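The fridge is lying to you about your food, and so is the date on the carton. A thread on "best by," going through the things I keep getting told.

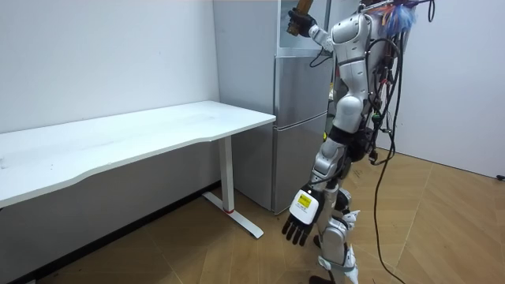 Raili Koivisto
@railikoivisto
Freelance food writer, former grocery buyer. Opinions mine, leftovers also mine.
25th March

1/ Every spring somebody sends me the same chart. It says milk lasts seven days, eggs last three weeks, mustard lasts a year, and so on down the page. No source at the bottom. I've asked where it comes from. I've been sent another chart.

2/ Start with the date itself. In the US, apart from infant formula, there's no federal rule that says what a date on food has to mean. "Best by," "sell by," "enjoy by," "fresh until." Mostly the manufacturer picks the words and mostly the manufacturer picks the day.

3/ When I was buying for Vismont we carried two yogurts made in the same plant. Same recipe as far as anyone would tell me. One had a date nine days later than the other. I asked the rep why. He said "brand positioning." I wrote that down and I still have the notebook.

4/ So when I read that a household "wastes" food by ignoring dates, or "risks" illness by ignoring dates, I'd like to know which date, set by whom. Usually the article doesn't say.

5/ Now the apps. I paid for Nolum for 3 months. You scan your receipt and it tells you when things will go off. It told me to throw out a block of parmesan. Parmesan! It told me my cilantro had plenty of time left, and my cilantro was soup.

6/ It can't know. It has no idea how long the bag sat in my trunk or where on the shelf I put it. It has a table. We're back to the chart, with a subscription.

7/ Somebody will say "but it made me think about what I had." Fine. So does a pencil.

8/ What I would trust is a thermometer. The advice is to keep the fridge at 40 or below, Fahrenheit, and plenty of people have never checked. The dial that goes from 1 to 5 is not a temperature. I don't know what it is.

9/ Put a cheap one in a glass of water on the middle shelf overnight and read it in the morning. Then do the door. Mine was noticeably warmer in the door, and the door is where the molded egg tray was. Make of that what you like. I moved the eggs.

10/ "The sniff test works for everything." No it doesn't, and I'm tired of seeing this from the anti-waste crowd, who I mostly agree with. Smell will tell you about spoilage. Plenty of what makes you sick has no smell at all. Deli meat can be perfectly pleasant and still be a bad idea.

11/ Milk, though? Smell the milk. If it smells like milk, it's going in my coffee whatever the carton says.

12/ Someone always brings up the green bags and the little discs that "absorb ripening gas." I tried the Rorka ones with 2 bunches of bananas, one with the disc and one without. They went brown together like an old married couple. One kitchen, one try, so that's not science, but the box didn't show me any science either.

13/ Replies are asking about cooked rice. Cool it fast, get it in the fridge, eat it soon. That one I don't argue with. Leaving the pot out overnight is a real risk and reheating doesn't reliably fix it.

14/ Also asked: "isn't it safer to just follow the dates?" For some things, sure. Smoked fish, soft cheese if you're pregnant, anything ready to eat that'll sit there a while. I follow those. I'm not going to follow the one on the salt.

15/ Yes, salt. It said May. I don't know what they think will happen to it.

16/ A woman who ran the Mihăilă deli counter near my old apartment used to put the date she opened things on a strip of tape. Opened, not expires. I've copied that for years and it's the only system I've kept. Once a jar is open the printed date is mostly beside the point anyway.

17/ I've also seen the claim that 70 percent of people misread date labels. Could be true! I went looking for the survey and found four articles citing each other. If you have the original, send it and I'll post it here, including if it makes me look silly.

18/ Muting this for the evening, there's half a cabbage in there with no date on it whatsoever and I have to make up my own mind.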